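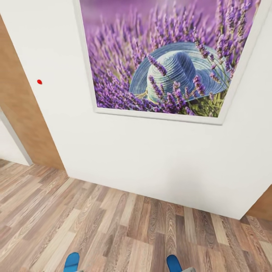 Open Day at the Tellthorpe Robotics Building: Frequently Asked Questions

Vostia welcomes members of the public to its spring Open Day in April. The questions below are those most often received by the visitor office. Please read them before you write to us, as most inquiries can be answered from this page.

General information

What is the Open Day?

Once a year the Tellthorpe building opens its demonstration hall and simulation rooms to visitors. Staff present current work on household robots and answer questions from the public. The main presentation concerns the Kariuki project, in which a two-armed mobile robot is taught to carry out chores in a simulated home.

Who may attend?

Any member of the public may attend. Children under the age of 12 must be accompanied by an adult at all times. No technical background is expected, and the presenters will use plain language throughout.

Is there a charge for admission?

Admission is free. A ticket is nevertheless required. Tickets are limited to 200 for the day and may be requested through the booking form beginning in March. Each household may request up to four.

What are the opening hours?

Doors open at 10:00 a.m. and the last visitors are admitted at 3:30 p.m. The building closes at 4:30 p.m. Your ticket will show an entry time. Visitors who arrive more than half an hour after that time will be admitted when space allows.

The demonstrations

What will I see?

Visitors will see three demonstrations. The first is a live session in the Kariuki simulator, shown on a large screen while an operator explains each step. The second is a tabletop arm in the main hall sorting kitchen items. The third is a short replay of past simulator runs, including several in which the robot did not complete its task.

How long does each demonstration last?

The simulator session lasts roughly 20 minutes, with time for questions afterward. The other two are shorter and repeat throughout the day. Visitors may join or leave those at any point.

Will the household robot itself be moving about the building?

No. The household work is presented in simulation only. The tabletop arm is the one physical machine in operation on the day, and it remains behind a clear barrier.

What does the simulated home look like?

The home is a set of furnished rooms with white walls and wood-look floors. Much of the session is presented from the robot's own point of view. In the bedroom, for example, visitors look past the robot's two arms toward a low platform bed with a gray sheet and a single book lying on it.
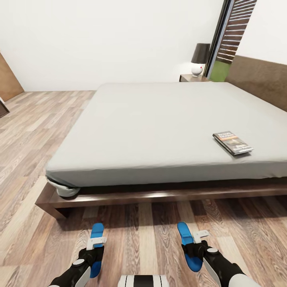
Bedrooms are of particular interest to the project team. Large pieces of furniture limit where a mobile robot can stand, and an object in the middle of a mattress may be difficult to reach from the floor. Cloth presents a separate problem, as its shape changes whenever it is touched. The presenter will discuss both subjects and will explain how the simulator calculates contact between a gripper and a soft surface.

Why is the work done in simulation?

A simulated room can be reset in moments and used again with the furniture in a different position. Mistakes damage nothing. Results from the simulator are later compared with trials on physical equipment, and the presenter will describe some of the differences the team has found.

May visitors operate the robot?

A limited number of visitors may control the simulated robot at a practice station beside the main screen. Turns are short and are given in order of arrival. They cannot be reserved. Operators must be at least 10 years old and should be able to use a pair of hand controllers. Please tell the station attendant if you would prefer to sit.

Does the robot make its own decisions during the demonstration?

This depends on the part of the session. In the first part, a trained operator controls the arms directly. In the second, the robot's software selects its own movements. The presenter will state clearly when control passes from one to the other.

Visiting the building

How do I reach Tellthorpe?

The building is a short walk from the Seltuscombe bus stop. Turn left at the main gate and follow the signs to the south entrance. Visitor parking is available in Lot 3. The north entrance is for deliveries and will be closed to visitors.

Is the building accessible?

The demonstration hall, restrooms, and café are on the ground floor. The practice station has a desk of adjustable height. Written captions are provided for the simulator session, and sign language interpretation can be arranged if requested on the booking form at least two weeks in advance.

The view on the large screen moves with the robot and may be uncomfortable for persons who are sensitive to motion. Seats near the side exit are kept for those who may wish to leave early.

May I take photographs?

Photographs for personal use are permitted in the main hall and during the simulator session. Flash and tripods are not permitted. Please ask before photographing staff or other visitors. Members of the press should contact the visitor office before the event.

May I bring food, bags, or pets?

Food and drink may be consumed in the café only. Large bags must be left at the cloakroom. Service animals are welcome; other animals cannot be admitted.

Groups and cancellations

May I bring a school group?

School groups are received on separate dates during the fall. Teachers may request the group visit form from the visitor office.

What should I do if I can no longer attend?

Please cancel your ticket using the link in your confirmation message so that it may be offered to another visitor. Tickets may not be sold or passed on.

Whom should I contact with a question not answered here?

Please write to the visitor office through the contact form, stating your ticket number if you have one. Replies are normally sent within two working days.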